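Two handheld grippers of the same model, fingertips don't line up - is this normal?

Posted in Grippers and End Tools

Yanling Han
4 Nov 2023

Hello everyone, and thank you in advance for reading, because I know I tend to go on. I help run a small workshop where we fix and re-handle kitchen tools, and over the last year we have been getting ready to hand off some of the sorting to an arm. We went with handheld grippers for recording the demonstrations - you hold the thing, pick up the part, put it down in the tray, and the camera on the gripper keeps a record of it all. I really enjoy it, and my wrists mostly do too.

We bought our first unit from Ranmont in January and it has been a sweetheart. Last week a second one arrived so that two of us could record at once. Both came out of the same catalog with the same part number. My trouble is that they don't feel the same. The old one closes softly and meets right at the points. The new one seems to meet a little higher up, and with thin things like washers I can feel them slide before the fingers have properly closed on them.

I tried holding the two of them tip to tip, one pointing down and one pointing up, so the yellow ends faced each other, and then opening and closing them together. It's a nice quick way to see if one pair is drifting to the left or the right. At least I thought it was nice and quick, until I had done it a dozen times and gotten a different answer every time depending on how I was standing!
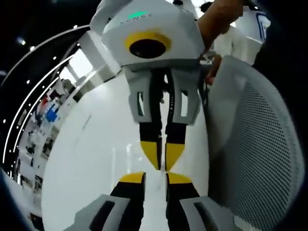

So I moved on to the plain paper test, where you close the fingers on a strip of paper and give it a gentle tug. The old gripper holds it every time. The new one lets it go when I catch the paper right at the ends, but holds well if I push the paper farther in. That makes me think the tips are the problem and the squeeze itself is fine, but I'm a tool handle person and very happy to be corrected.

What I'd love to know is whether a small difference like this matters for the recordings. We have 2,000 demonstrations from the first gripper already and I would hate to mix in a batch that teaches the arm something a bit off. Should I send the new one back, swap the tips, or just stop fussing? Our arm is a Judano, if that helps, and it carries the same style of fingers on the end.

Visitación Escobar

Hi Yanling, what a lovely clear write-up, and please don't stop fussing, this is exactly the right time for it. I've looked after a set of these for a good while now (we run 14 of them between two rooms) and I have yet to meet two that felt the same out of the carton.

Start with the tips. They are soft, and they usually get pushed on by hand, so one can easily be seated a hair deeper than its partner. Pull both of them off, wipe the black part underneath with a dry cloth, and press them back on against a flat tabletop with the fingers closed, so that the table decides where the ends land. Then do your paper test again, right at the points. In our place that cures most of the complaints.

If it still slips, trade the tips between the old unit and the new one, and mark them first with a bit of tape or you will lose track, as I did. When the slipping follows the tips, ask for a new pair and keep the gripper. If it stays with the body, then something in the fingers or the slide is out, and I'd send it back while it's still new.

As for your tip-to-tip check, I do it too and I like it for spotting a finger that is plainly crooked. It won't tell you much about small things, because your two hands are never quite in line. Set one of them in a padded vise and you'll get the same answer twice in a row, or close to it.

On the recordings, I would keep the two grippers in separate folders for now. Record 80 picks with the new one, all on the thin parts that worry you, and watch how often you find yourself changing your grip to make up for the slipping. That habit is what I'd be afraid of. The arm learns your little wiggle along with everything else, and then it wiggles on parts that never needed it. You can always put the folders together later, and pulling them apart afterward is miserable work - ask me about the spring I spent doing that.

One more thing, do redo the width calibration after you reseat the tips. Open all the way, close all the way, save. It takes a minute and I forget it every single time.

Keda_bench

had the same thing, it was the tips. I switched to the Cantero ones and they grab washers better but they wear out quicker. also check the screws on the finger, one of mine was loose

Yanling Han

Thank you both so much! I pulled the tips this evening and one was sitting crooked at the base. Pressed it back on against the table, calibrated, and the paper holds at the points 14 times out of 16, so there may be a bit more to find. The screws are next on my list, and I'm borrowing my neighbor's vise on Monday.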